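Kitchen benches, bond and the end of a lease: what changes at Floltby from May

Tenants in the Floltby buildings will notice some differences in how end-of-lease inspections are handled from May. The changes apply to all 151 units across the two blocks, Uteo Court and Kang Street, and they follow a review of the bond disputes lodged over the past two years. This item sets out what is different, what stays the same and what to do if you are planning to move out over winter.

Most disputes were about kitchens. Of the 99 claims in the review, more than half involved a benchtop, a sink, an oven or the inside of a cupboard. Carpets came second and walls third. Very few concerned serious damage. The usual argument was over whether a mark had been there when the tenant moved in, and the entry condition report was often too vague to settle it. A line reading "bench, good, minor wear" doesn't help anyone three years later.

The entry report has been rewritten for that reason. The kitchen section used to take up four lines and now takes up a full page. Benchtops are recorded by section, with the area beside the stove listed separately from the area beside the sink. Splashbacks, drawer runners, tap fittings and the rubber seal on the oven door each have their own line. The new form will be used for every lease that starts from May. Tenants already in place can ask for a mid-lease report on the new form at no charge, and anyone who has been in their unit for more than a year is encouraged to do so.
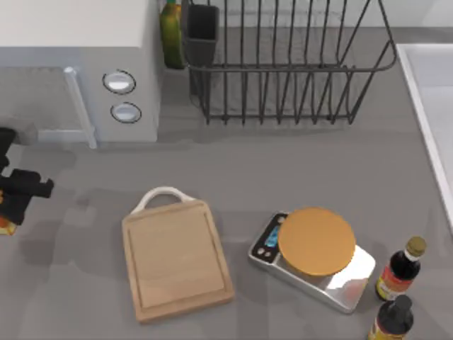

A mid-lease report does not replace the original one. Both are kept on file and both will be looked at when you leave. If the two disagree, the earlier report is taken as the starting point and the later one is used to work out when a change happened. Tenants have 19 days to return a mid-lease report with their own comments. If nothing comes back in that time, the report stands as written.

Fair wear and tear

The rules on fair wear and tear have not changed, but a number of tenants have asked for them in plain terms. Wear and tear is the ordinary result of living somewhere. Fine scratches on a benchtop where food has been prepared, a faded patch where the sun comes in, a drawer that has loosened with use and a worn finish on a cupboard handle all fall into this group, and no money will be taken from a bond for them.

Damage is something else. Burn marks from a hot pan, deep knife cuts made straight onto the bench, swelling along a join where water has been left to sit, and chips in a sink from something heavy being dropped can all be charged for. The charge has to take account of the age of the item. A benchtop near the end of its working life will not be billed as though it were new, and the depreciation schedule used for this is available from the office on request.

Swollen joins deserve a separate mention. They are the most common kitchen repair in both blocks and they are expensive, as the whole length of bench usually has to be replaced. Water gets into the join behind the tap or along the front edge of the sink and the board underneath expands. If the silicone is lifting, report it. A report made while the silicone is failing means the repair is the landlord's job. If the swelling is first noticed at the final inspection and there is no record of a request, it is much harder to say who should pay.

Cleaning

The standard for cleaning is "reasonably clean, and as clean as at the start of the lease". Tenants are not required to hire a professional cleaner. Some people have been told otherwise by previous agents, and a few older Kang Street leases still contain a clause about professional carpet cleaning. That clause will not be enforced. It will be removed when those leases are next renewed.

At the final inspection the kitchen should be empty of your own belongings, with the cupboards wiped out and the oven cleaned, including the racks and the tray. The rangehood filter can go through a hot wash with detergent. It should be dry before it goes back in. Please leave any appliance that came with the unit where you found it, and check your entry report if you can't remember which ones those were. Small appliances left behind by earlier tenants and never recorded are a regular source of confusion. If you have one, let the office know so that it can be added to the file or taken away.

Steel wool and bleach-based sprays are best kept off the benchtops at Uteo Court. The surface there was resealed two years ago and harsh products leave it cloudy. Warm water with a little dishwashing liquid is enough for most marks. Bicarb soda mixed to a paste will lift tea and turmeric stains if it is left on for a few minutes and rinsed off.

Inspection times

Final inspections have been carried out by Vatitham Property Services since last winter and this will continue. What changes is that tenants can now attend. A time will be offered when notice is given, between 8 am and 4 pm, and it can be moved once without giving a reason. If you attend, you will go through the report with the inspector room by room and both of you will sign it. Any item you don't agree on is marked as disputed on the spot, with your reason written beside it.

Tenants who can't be there will receive the completed report by email. They then have the same 19 days to respond before any claim on the bond is lodged.

There is also a second visit available. If the inspector finds something that can be fixed with an hour or so of cleaning, the tenant can return and do it within two working days, provided the unit has not been re-let for that period. Previously this was left to the inspector's judgement and was applied unevenly, which came up many times in the comments sent in for the review.

Photos

Both sides are asked to take photos at the start and the end of a lease. Take them in daylight if you can, with the bench and the floor clear, and include at least one of the whole room as well as the close-ups. Close-ups alone are hard to place later on. A coin beside a scratch or chip gives an idea of size. Keep the originals, and send copies to the office with your unit number in the subject line so they can be put with your report.

Repairs outstanding

A number of kitchen repairs requested over summer have not been finished. The delay is mainly with tap cartridges for the Kang Street units, where the original part is no longer made and a substitute had to be found. The substitute has been tested and the remaining taps will be done floor by floor, starting at the top. Notices will go under doors before work begins on each floor. Water to the kitchen will be off for part of the morning, but the bathroom supply won't be affected.

If you asked for a repair before March and have not had a reply, please lodge it again. Some requests were lost when the old online form was switched off. Paper forms are in the rack beside the letterboxes in both blocks and can be returned through the office slot at any hour.

Copies of the new entry report, the depreciation schedule and the cleaning checklist are available at the Floltby office during opening hours. The office closes for lunch between 12.30 and 1.15 pm.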